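Clornlow Household Plastics Project
Progress report to the Stustivetti Fund
March 2020

Summary

The project is on schedule and within budget. Of the homes signed up in Iruvstead, 40 are now taking part, and all of them have had a first visit. The second visits are more than half done. We are asking for one change to the spending plan, explained under Budget.

Background

The Fund supported us to work with people in one-room and small two-room homes on the plastic bags that pile up in the kitchen. Most of these homes have the bed and the kitchen in the same room, or nearly so, and there is no back hall or garage to put things in. Bags come in with the shopping and get pushed into a drawer, under the sink, or inside other bags. When the drawer is full they go in the trash, clean ones and dirty ones together.

Our aim is simple. Each home should end up with one place for bags, a habit of sorting them, and a way of passing on the clean ones they don't need.

Work done since November

First visits. These took longer than we planned. We had allowed an hour for each and most ran closer to two, mainly in homes where the lower cabinets had not been emptied in years. We did not rush them. People wanted to go through what they had, and a good part of each visit was spent on jars, lids and old pans before we got to the bags at all. We have let this happen where the resident wanted it, as it is hard to find a place for bags in a cabinet that won't close.

Sorting. We tried three ways of doing this during the fall and have settled on one. Everything is pulled out and put on the largest flat surface in the home. In a small home that is nearly always the bed, with the cover left on. The bags are then separated one at a time. Clear produce bags go in one pile, colored carrier bags in a second, and anything torn, sticky or smelling of food goes straight into a lined basin or bucket for disposal. Bags that have been tied or twisted for a long time need to be opened and shaken out first. Crumbs and onion skins are the usual finds.

The kitchen table was our first choice for this and is what the original plan says. It did not work well. Many homes have no table, and where there is one it is generally in use.

Storage. We tested a wall-mounted holder, a fabric tube and a plain box with a hole in the lid. The box is the most popular and costs the least. The wall holders were returned by several homes because they needed screws, and tenants were not sure they were allowed to drill. We have stopped offering them. The fabric tubes are liked by people who have a hook free near the stove or the door.

Folding. The leaflet shows a method for folding a carrier bag into a small triangle. Residents are split on this. Some fold every bag and find it restful. Others tried it twice and went back to stuffing. We no longer teach it as part of the visit but leave the leaflet for those who want it.

The usual setting for this work is one room with the kitchen along the back and the bed close by, as in the home below, where there were clear, green and red bags and a red basin with a bag in it on the flowered bedspread. 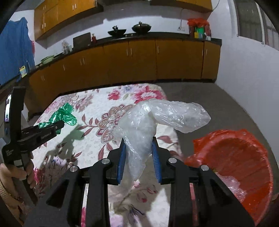 Is it worth keeping thin produce bags, or should they all be thrown out?

Keep the ones that are whole and clean, up to a small boxful, and use them again for vegetables or as liners. Thin bags that have held raw meat or fish should always be thrown out.

That question comes up at nearly every visit, and the answer has been added to the second printing of the leaflet. We printed 300 copies of the first version and have 200 of the second on order. The new one has larger type and leaves out the section on local drop-off hours, which was out of date within weeks.

Passing on clean bags

The Pangilinan market hall in Iruvstead has agreed to keep a collection bin by its side entrance. Stallholders take what they need from it. Carrier bags with sound handles go quickly. Clear produce bags are slower, and a few stallholders will not use them for food, which we think is reasonable. We have asked people to bring only carrier bags to the bin from now on and to keep produce bags for use at home.

The bin was overfilled on two occasions and some bags blew into the parking lot. It now has a lid, and the market hall empties it on closing. There has been no further trouble.

What has gone well

Residents have kept the storage box where it was put. We expected a good many to be moved or abandoned, and at second visits so far all but 7 were still in place and in use. Of those seven, most had been moved to make room for other things and the bags had gone back into the drawer. We have offered a smaller box to those homes.

Cabinet space has been a welcome side effect. Several people told us they had gained a shelf, and in a kitchen with one run of lower cabinets that makes a difference to daily cooking. Pots that had been living on the counter for lack of room have been put away in some homes. In others they have stayed out because that is where the cook wants them, and we leave that alone.

What has gone less well

Evening visits are hard to arrange. People are cooking, and the counter and stove are the last things they want cleared at that hour. We now offer late mornings first.

Shared homes are also slow. Where two or three adults use the same kitchen, one may sort and the others may not – and a single visit does not reach everyone. We don't have a good answer yet. Leaving a short label on the box has helped a little.

We also underestimated disposal. A first sort can leave a full basin of dirty plastic, and not every building has room in its trash for that. Our visitors have been taking it away with them, which is not in the plan and uses up space in the car.

Budget

Spending on boxes and tubes is below plan. Spending on travel is above it, for the reasons given. We would like to move the unspent wall holder money to travel and disposal. The total does not change. A table of costs is attached to the emailed copy of this report.

Next steps

Finish the second visits. Deliver the smaller boxes. Hand out the new leaflet at the market hall and at the library desk. Try a joint visit in shared homes, with everyone who cooks there present if it can be managed – we have two households willing to go first.

We would be glad of a decision on the travel money before the next payment is made, so that visits can go on without a gap.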